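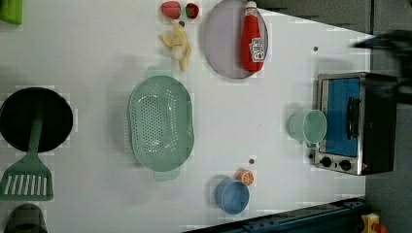 Grindham Toy Library – progress report to the Valten Fund, second half

Last updated: November
6 min read

Steinar, sorry this is later than promised. Mircea did the lending numbers, I did the rest, mostly at the kitchen table after tea. Headings follow your template except where your template asks about livestock, which I think came from another grant.

Where we are

Open in Grindham, open in Pai, van running. Catalogue moved over to Pidelero, all but the puzzles. Shelving done in Grindham, half done in Pai. Money on track apart from the van, see below. Nothing in this report needs a decision from you before Christmas except the variation request at the end.

Memberships

We said we'd get to 200 member families by the end of the grant. We're at 200 now, so that target is met with time to spare. Most of the growth is Pai. Grindham was already fairly full of people who knew about us and what we mostly did there was get lapsed ones back. A text message did that better than the flyer. The flyer was a waste and we won't print it again.

Families renewing after the first term is the number I'd rather be judged on and I don't have it properly yet. The old card file didn't record renewals as renewals, it just made a new card. Mircea is matching them up by phone number. Will send separately.

Concession memberships are working the way we hoped. People tick the box, we don't ask for a card, and the desk doesn't see who ticked it. A couple of people have since asked to move up to full price, which we didn't expect and had no process for. We just change it over.

Lending

Almost 300 items went out in the busiest month, which was the one with the school holidays in it. Quietest was straight after. Ride-ons and the big wooden train set are still booked before they come back. Board games for older kids have picked up, especially in Pai, where there's not much for a ten year old to do once the pool shuts.

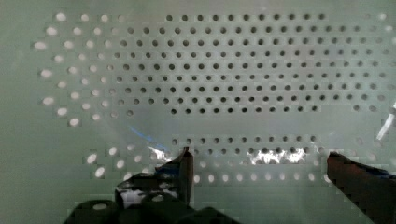

Baby things move slower than we budgeted for. We bought too many rattles and activity gyms in the first round, on advice, and they mostly sit. Parents of small babies seem to get given that sort of stuff and come to us later, when the child is walking and bored. So for round two we've held back on anything under twelve months and put the money into outdoor and construction. If you see the budget line for "infant" looking underspent, that's why.

Late returns: a nuisance, no worse than before. We dropped fines when the grant started. I was against it, Mircea was for it. Returns didn't get any slower so I've stopped arguing.

Missing pieces: also a nuisance. We now weigh the construction sets on the way out and on the way back, which takes seconds and catches nearly everything. Puzzles we still count by hand, and puzzles are the reason the catalogue isn't finished.

Pai

Opening took longer than planned. The room was promised for autumn and then the floor had to come up. We lost most of a term. We used the time to run from the back of the van in the car park next to the oval, which was cold but meant people knew us by the time the doors opened. I'd do it that way again on purpose.

Saturday mornings are the main session. The weekday one is quiet. It's a sports town and half the families are at the oval until eleven, so we moved the start later and stay open past lunch. Numbers improved straight away. The weekday session we'll keep until the end of term and then look at it. There's a case for moving it to after school. There's also a case for dropping it and putting the hours into the van, and that's where I lean.

Rent at Pai is as per the budget. Heating isn't in the rent, which we found out from the bill. Small amount, we've absorbed it.

The van

The van is the best thing we've done with the money and also the thing that's gone over. 4 stops on the loop at present. The two furthest out have no other children's service of any kind, no library, no playgroup, a school bus that leaves in the dark. We get whole families turning up, grandparents as well, and they stay and talk. It has stretched the timetable. We allow longer at each stop now.

Costs. Fuel higher than we wrote down. Tyres twice – gravel roads, and the first set were the wrong sort. Windscreen once. The insurer also wanted the racking re-done with proper tie-downs, fair enough, should of been in the original quote and wasn't. All up the vehicle line will be over by the end of the grant and the infant toys line will be under by about the same. That's the variation.

We have had one cancelled run for flooding and one because I had the flu and Mircea was away. The second one is a weak spot. Only two of us are on the insurance to drive. We've got a third person doing the paperwork.

Catalogue

Moving to Pidelero was meant to take a fortnight. It took all winter. Not really the software's fault, our old records were a mess, three different names for the same marble run and so on. Now it's in, families can see what's available and book from their phone, and the desk is calmer. The search is a bit literal. "Trike" and "tricycle" give different results, so we've been putting both in the notes field.

Photos for each item are being added as things come back. Families book things with a photo far more than things without, even when it's the same toy. So the photos are a priority over the puzzles, sorry to the puzzles.

Pretend play is the section that's furthest along, and we've changed how it's packed. Kitchen things used to go out in one big tub and come back as a different tub. Smaller sets now, each with its own list in the lid. Less to wash for the family as well.

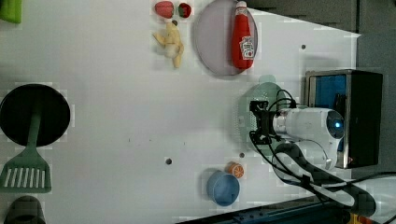 Frying pan, slotted spatula, plate, and play food including the peeling banana.

Cleaning and repairs

Everything gets wiped and checked on return. Hard plastic goes through the dishwasher if it fits, and we have written up which things don't like it, after a mishap with some painted animals. Fabric goes home with whoever's on. I'd like to stop that. A second-hand washing machine for the Grindham back room would do it, the plumbing's already there. Not asking for it in this round, just mentioning it.

Repair evening has been a quiet success. People bring a screwdriver and a plate of something, we put the broken things on the tables and see what can be saved. Wheels and battery covers mainly. It runs from 7pm and tends to finish when the urn is empty. A fair bit of stock that I'd written off is back on the shelf. What can't be fixed gets stripped for parts, and wheels in particular are like gold.

What hasn't gone well

The parent talks. We ran the speech one and the sleep one. Speech was well attended, sleep wasn't, which says something about timing it for the evening. We'd planned more and I'd like to drop the rest and have someone sit in at a normal session instead, on the floor, answering questions as they come up. The speech pathologist has already said she would prefer that. Same money.

School partnership. Slow. Good will all round, no one has a free hour. We've lent the prep class a box each term on a handshake and I think that might be as far as it goes this year.

Storage at Grindham. Full. Shelving helped and then filled up. Outdoor things are stacked in the hall passage on session days, which the hall has been patient about. A garden shed is being looked at. Council want a drawing.

Money, short version

Spend is in line overall. Full table is in the attachment, Mircea's version, ignore the one I sent last week as it had the insurance in it twice. Under on infant toys, printing and talks. Over on vehicle. Wages as per agreement. Membership income a bit better than forecast and we've put it back into stock.

Variation request: move the infant toys underspend to the vehicle line. No change to the total. Need an answer before the van's next service if posible, early in the new year.

Next

Finish Pai shelving. Puzzles. Third driver approved. Decide on the weekday session at Pai. Renewals figure to you. A fifth stop has been asked for, by quite a few people, and I have said maybe. It would mean a longer day or a shorter stop somewhere else and I don't want to promise it until we've done the loop through a full summer.

We're closed over Christmas with a double loan in the last week, so shelves should be nearly bare, which is also when we do the stocktake. If you want to visit come before then. Or come out on the van, there's a spare seat and Mircea brings a thermos.

Call me if the table doesn't open, Mircea says it depends what you open it with.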